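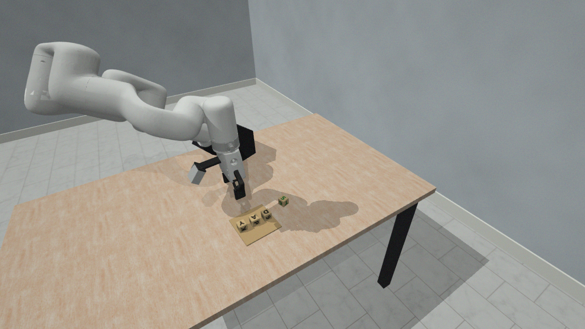 About Plolen

Evening school for grown-ups who want to read and write better. That's the short version. Longer version below, written between the afternoon group and the evening one so please excuse the state of it.

We started in the back half of a carpet shop on Ha Street. Two tutors, one kettle, a box of donated books that were mostly about canals. First night, eight people came. The shop wanted its room back after the winter and we moved to the old bank on the corner, where we still are. Ground floor for classes, upstairs for the office and one-to-ones. The vault is the stationery cupboard. Heavy door, do not let it shut on you.

There are 166 learners on the books this term. Most come once a week, a few come to everything. Ages all over the place. Some left school early, some had a bad time there, some grew up with a different language and can talk perfectly well but never had the spelling. Some can read fine and just hate forms. All of that is normal here.

What we teach

Reading from scratch. Small groups, slow pace, no reading aloud unless you want to.

Spelling and handwriting. Lots of patterns, lots of going over things again. Tired after work? Come anyway, have a biscuit.

Letters and forms. Bring your real ones. Council letters, school letters, the gas bill, that thing from the pension people you've had behind the clock since January. We cover up the private bits if you're sharing with the group.

Reading for pleasure. Thursday, a chapter at a time. Currently a murder on a ferry. No homework but people do read ahead and then can't keep quiet.

Jirilura

Our own reading scheme, the thing we get asked about most. The trouble with beginner books is that they're nearly all written for five year olds. Ducks, buses, a lost mitten. If you're a plasterer with three kids you don't want the mitten. So we wrote our own. Short books, simple words, grown-up subjects: a man who buys a bad van, two sisters who fall out over a caravan, a night shift that goes wrong in a bakery. Other schools saw them and wanted them, and last year we posted out 3,000 copies. All packed on the office floor. We do the printing with Plemard, down by the station, who are patient about our late corrections.

The books come in levels but there's no number on the cover. Coloured dot on the back, inside the flap. Learners asked for that, they didn't want it seen on the bus.

How a first visit goes

Ring or just walk in. Somebody makes you a drink. You have a chat with a tutor upstairs, no test. We'll ask what you want to be able to do. Often it's one thing. Read the bedtime story, take the driving theory, stop asking the wife to do the texts. We start from there and find you a group. If the group's wrong we move you, no fuss, tell anyone on the desk.

You can bring a friend the first time. Plenty do. More than one friend has ended up signing on too.

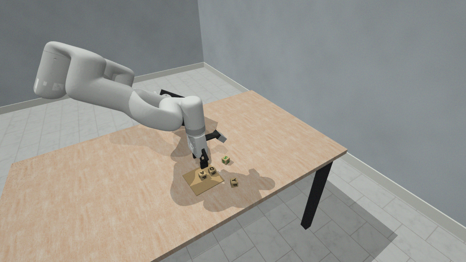

Please say on this page that it's all right to come back after you've stopped. I stayed away over a year because I was embarassed about missing weeks, thought I'd have to explain. Walked in, got handed my old folder, sat down. That was it. Wish I'd known.

That came from a learner, in the comments box by the door, and quite right, so we're saying it. Come back whenever. We keep the folders. Work changes, people get ill, babies turn up. You pick up where you were or a bit before.

Money

Classes are free. Books you borrow are free. Jirilura books to keep cost what they cost us to print, ask at the desk. We get by on a council grant, the book sales and the summer fair, in that order. The grant is renewed each spring and each spring we hold our breath.

Getting here

Old bank, corner of Ha Street, opposite the chemist. Buses stop outside. Side door has the ramp, press the bell and wait a minute as the office is up the stairs. Parking is poor in the day and fine after six.

There isn't a big sign. Plain blue door, small brass plate. Some people would prefer their neighbours didn't know and that's their business.

Tutors

We do need more. Patience matters more than certificates, though we'll put you through the training and it is proper training, two terms, with somebody sitting in. Retired teachers welcome but be warned, you may have to unlearn a few things. Red pens stay at home.

Getting in touch

Phone is best, as you'd expect from a place like this. If it rings out we're teaching, leave a message and say it slowly. You can send a voice note as well. Email gets looked at most mornings. We don't have a form to fill in and we're not going to get one.

New timetable goes up on the door once the hall bookings are sorted, should be this week, definately by the end of next.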